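February 5, 2020

Kettle on, second jumper on, heating in the lab still under discussion. I have spent the whole day in a kitchen that doesn't exist, mostly at its sink.

The plan was simple enough when I wrote it on the back of the Vindum invoice. Same arm, same rendered kitchen, same job, two controllers. Controller one is the old Clorkard one, which plans the whole path, has a good think, and then goes. Controller two is the new Brouwer one, which starts moving at once and works out the details on the way, much as I do with flat-pack furniture. Put both through the same set of tries and see which makes the bigger mess. The people at Asbridge want an answer before they commit to a real arm, and a real arm costs more than my car, my previous car and the bicycle put together.

First snag before ten. The Clorkard settings file had been saved back in September with the joint limits for a different arm, so for the first batch it refused to bend its elbow beyond a sort of polite wave. 26 runs binned. I said something unkind to the screen and changed one line. It then worked perfectly, which made me crosser.

After that things moved along. Clorkard is slow and dignified. It comes in over the sink from above, stops, considers its position in life, and comes down. Brouwer swoops. When Brouwer is right it's lovely to watch and takes half the time. When it's wrong it's wrong with great confidence, and on run 402 it tried to reach the right-hand basin by way of the tap. The simulator has opinions about solid objects passing through one another and threw the arm at the ceiling. I have kept the log. I may frame it.

The small parallel gripper is still the thing I trust least. Two fingers is a perfectly respectable number of fingers until you ask them to pick up anything with a taper, and then it's all about how square you are when you close. Clorkard gets square and stays square. Brouwer arrives a few degrees off and hopes. Raising the pad friction hides the problem nicely, so I put it back down again, feeling virtuous and slightly sorry for myself.

Bowls are another matter. You have to take them by the rim, one pad in and one pad out, and the approach angle matters much more than the speed. I'd expected Brouwer to be hopeless at this and it wasn't. It seems to like an edge to aim for. Clorkard lost several minutes hunting for a wrist angle it approved of, and twice gave up altogether and reported success, a trick I shall remember for my next appraisal.

Cameras. I've been going back and forth between the fixed views and the one that looks down past the fingers. The fixed ones are better for working out what went wrong afterwards, except when the arm parks its own elbow in front of the very thing you want to see. The wrist view never has that trouble but it has no idea where the rest of the kitchen is – I spent ages this afternoon squinting at a bit of counter trying to decide which way was up. For now I'm keeping both and grumbling about disk space.

Late on I had a go at turning the arm round to the cooker side with nothing in the gripper, to check the reach. Fine, if a bit snug. I've put it down as a yes with a question mark.

Total is over 2000 runs if I let it carry on tonight, and I will, since it doesn't need me and my feet are cold. The last 50 can be the bowl again, with the approach slowed down. Stuck a few of the views in below before I lose track of which folder they live in.
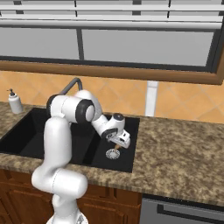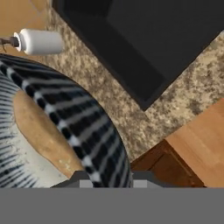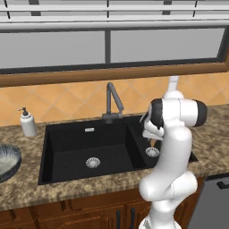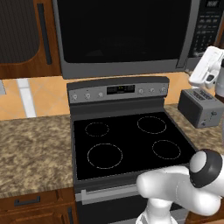
Sink, bowl rim, sink again, cooker.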